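Gripper comparison, two-arm cell
Progress report for December
Prepared by Olaia Aranda for the Ketirent program office

Summary

Work under the second part of the grant is on schedule. Both finger types have now been mounted on the two-arm cell at Rasutstead and run on the same set of objects. The wrist cameras are in place on both arms and the bench layout will stay fixed until the comparison is finished. One item, the controller swap, has moved to next quarter.

Work done this period

We logged 72 runs with the wide flat fingers (the Hadel set) and the same number with the narrow pointed fingers (the Casado set). Each run was teleoperated, with the operator seated outside the enclosure. Vega Segura handled most of the operator sessions and wrote the scoring sheet.

The object list has 11 entries. Six are rigid and gave few problems with either set. The other five are soft or loosely wrapped, and that is where the two sets differ. The flat fingers held paper and film securely but creased them, and they were too wide to get under a ribbon or between folds. The pointed fingers could reach a narrow gathered section from the side without pushing the rest of the object away. They also slipped more often when the grip was taken too close to the tips.

The artificial bouquet is the hardest entry. The task is to pick it up by the stems with both arms and stand it in the vase. Operators report that choosing where each arm should hold takes longer than the lift. We now score the approach and the lift separately, which was not in the original plan.

Cameras and cabling

The wrist cameras were moved up to sit above the grippers after the earlier side mounts hit the table. Camera cables are tied along the forearm and around the elbow, with enough slack left at the wrist for a full turn. Two cables were replaced in the period. We would like to order spares under the existing equipment line. 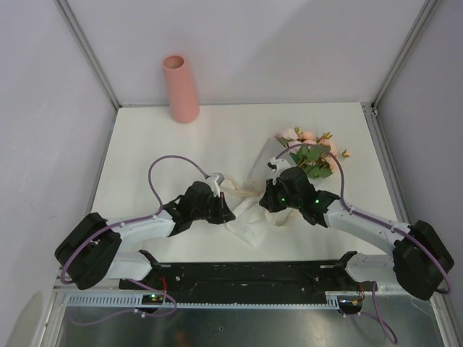 Figure 1. Bouquet task, pointed fingers on both arms, vase at the rear left.

Open items

The controller swap is waiting on a firmware release from the supplier. No cost change is expected. The scoring sheet needs a second reader, and Vega will train one before the next block of runs.

Next period

Repeat the five soft objects with rubber pads on the pointed fingers. Run the new controller on the rigid objects first. Send the full score tables with the next report.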